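Irville Extension Program
Household Practice I: Course Handout
Unit 6 - Clearing and Setting the Table
Instructor: Wagner Caldeira

Purpose of the unit

This unit covers the handling of small soft items and shallow dishes at the work table. Students are expected to have read the Modgate chapter on sorting before the session. The practical portion lasts 20 minutes and is carried out in pairs.

Soft items

Bags, pouches and wrappings tend to spread when they are set down. Gather the material toward the middle, press out the air and fold any loose ends under. A thin bag that has been gathered firmly may be lifted in one movement and placed in a bowl. Creases are acceptable at this stage; tears should be reported.
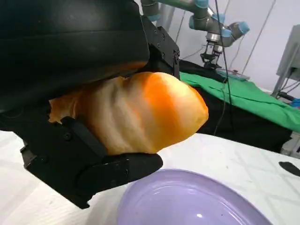

Items that open again after they are set down should be gathered a second time before the table is cleared further. Students should keep one hand on the rim of the bowl while doing so - a light bowl slides easily on a smooth surface.

Bowls and table surface

Place the bowl within easy reach. Wipe the table before and after use, working toward the near edge.

Assessment

The unit carries 16 points, 2 of which are given for the written record. Records are to be submitted by 1 August 2022.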